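Section 4 - Trying out fingers and cameras on the sandwich bench

Read section 3 first. Arm homed, e-stop within reach, controller showing READY. If not, go back.

The sandwich bench is for comparing finger sets and camera positions before you commit to one. Same food, same racks, same tray, change one thing at a time. Change two and the notes are useless, we have all done it.

4.1 Fitting the fingers

1. Power off at the controller, wait for the fans to stop.
2. Slide the fingers onto the carriers, ribbed faces inward.
3. Tighten the screws finger tight, then a quarter turn. No more.
4. Power on and run Open / Close from the Pillay menu.
5. Check the tips meet square. If they cross, take both off and start again.

Note - Wosance fingers and Drastholm fingers look much alike in the drawer. Check the stamp on the back before you log anything.

4.2 Wrist camera check

1. Open the gripper fully.
2. Jog over the clear rack with the sausage in it.
3. Both fingertips must show in the wrist view, with the gap between them clear.
4. Line the sausage up with the gap, stop, save the position. 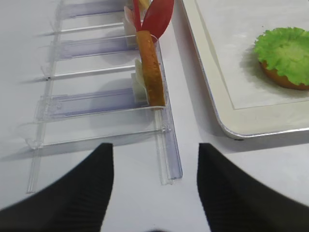
5. Lower at speed 17. Keep one hand near the stop.
6. Close at low force, lift 60 mm, hold.
7. Log held, slipped or dropped. Nothing else in that column please.

Caution - clear acrylic is hard on depth readings. Bright edges get read as solid, and gaps get read as edges. Never let the arm find a rack on depth alone, teach the position by hand.

4.3 Thin and soft pieces

Most finger sets cope with the sausage. Thin strips and leaves sort them out quicker.

1. Put a sheet of liner in the tray, press the corners down. A lifted corner will catch a fingertip.
2. Lay the lettuce flat on the liner.
3. Load the Grusetau soft profile. Force limit 4, do not raise it to rescue a bad grip.
4. Pick the red strip so the upper end sticks out past the tips.
5. Bring it in over the lettuce, pause, then open slowly.

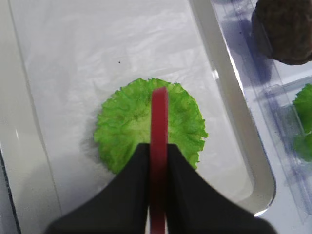
Photo: Thabiso Chauke

If the strip sticks to one finger on release, open a bit further and wait. Don't shake the wrist. Wipe the faces down and repeat, and if it sticks again log it as a fail for that set.

Note - red on green is easy for the colour check. White food on white liner is not. Turn the exposure down a notch before you blame the camrea.

4.4 Placing, with the fixed camera

The wrist view loses the far side of whatever is being held, so use the fixed camera for judging the place. Swap views on the controller with F2.

1. Bun base on the tray first, lettuce on top.
2. Grip the tomato slice by its edge, not across the middle.
3. Come down over the lettuce and stop as soon as the slice touches.
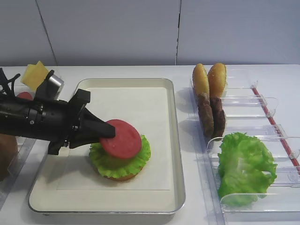 4. Open, back off sideways, then up. Straight up drags the slice.
5. Save both views under the same run number.
6. Give it 300 seconds before the next run if the motor warning has come on.

Watch the cables at the back of the arm on long reaches. They want some slack, but not so much that a loop drops on to the table.

4.5 Rack approach

Last test, and the one that usually decides between finger sets. Wide fingers foul the dividers.

1. Open the gripper and approach from the rail end.
2. Jog in slowly until the tips are just over the bottom of the rack.
3. Check the clips are seated on the rail and the pusher blocks are up against the food.
4. If a fingertip touches a divider, stop. Back out the way you came.

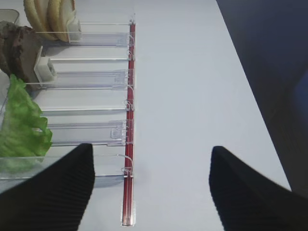

Fig. 4 - Wrist view at the rack, gripper open, red rail between the fingertips.

5. Repeat from the same start point with the next finger set. Do not re-teach in between.

Caution - the pusher blocks are light and will will move if knocked. Reset by hand, arm stopped.

Results go in the shared sheet, one row per run, finger set in the first column. Settings in this section checked 18th November. Profiles saved before the July update need converting first, see section 6.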